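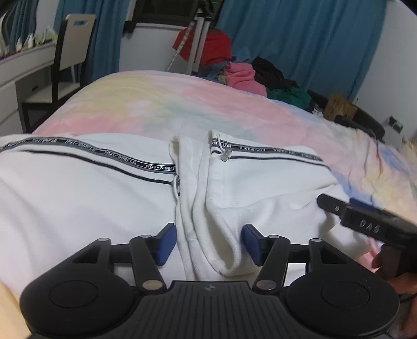 Fig. 4. White hooded garment with printed tape across the shoulders, spread out on a bed.

4. Washing printed, taped and hooded garments

This section applies to the Merkow front-loading washer with the Kurholm control panel. Read section 3 (Sorting and loading) first. For wool and down, go to section 5.

Before you start

Check the care label in the side seam or at the back of the neck. If the label and this guide disagree, follow the label. Garments marked with a crossed-out tub must not be washed in this machine on any program.

You will need:
Mild liquid detergent without bleach
A mesh bag with a zipper, if the garment has loose cords
A flat surface large enough for the whole garment, such as a bed or table

4.1 Preparing the garment

1. Lay the garment out flat with the front facing up. Pull the sleeves out to the sides and straighten the hood.
2. Empty all pockets. Paper tissues left in a pocket will clog the drain filter (see section 9.2).
3. Look over the print, tape or trim. If an edge is lifting, repair it before washing or wash the garment by hand.
4. Treat collar and cuff marks with a few drops of detergent. Leave for 10 minutes. Do not scrub over the print.
5. Close zippers and snaps. Tie drawstrings in a loose bow.
6. Turn the garment inside out, hood included.

Note: White garments with black printing should be washed with other whites only after the first two washes. Wash them alone until then. Some dark inks release a little color when new.

4.2 Choosing a program

1. Press the power button and wait for the display to light up.
2. Turn the dial to Easy Care. The display shows the default temperature and spin speed.
3. Press Temp until the display shows Cool.
4. Press Spin until the display shows 1,000 or lower. For thick fleece you can leave it at 1,000. For thin jersey, choose the lowest setting.
5. Press Extra Rinse if the load is all white or if anyone in the household has sensitive skin.
6. Press Start. The door locks after a few seconds.

To change a setting after the program has started, press Pause and wait for the click. Temperature cannot be changed once the drum has filled.

CAUTION: Do not use the Hygiene program for printed garments. The high temperature can crack the print and shrink cotton tape, which leaves the fabric puckered on either side of the seam.

CAUTION: Do not add chlorine bleach to the detergent drawer. Oxygen-based whitener may be used if the care label allows it. Put it in compartment II together with the detergent.

4.3 Load size

Fill the drum no more than half full. Hooded garments hold a lot of water, and one heavy piece on its own can make the drum run unevenly. If the display shows code 113, the machine has stopped the spin to protect itself.

1. Press Pause and wait for the door to unlock.
2. Separate the items by hand - sleeves often wrap around each other.
3. Add one or two towels of a similar color.
4. Close the door, select Spin Only and press Start.

If code 113 comes back, check that the machine is level (section 2.4).

4.4 Drying

1. Take the garment out as soon as the program ends.
2. Turn it right side out and shake it once or twice.
3. Smooth the tape or print flat with your palm while the fabric is damp.
4. Hang it from the hem, or dry it flat on a rack. Open the hood so air can reach the inside.

If you use the Lévesque stacking dryer, select Low and take the garment out while the seams are still slightly damp. Do not place the hood against a radiator.

Ironing: Iron on the reverse side at the lowest setting, with no steam. Never place the iron directly on printed tape.

Revised Jul 31, 2022. Text: Hélène Boychuk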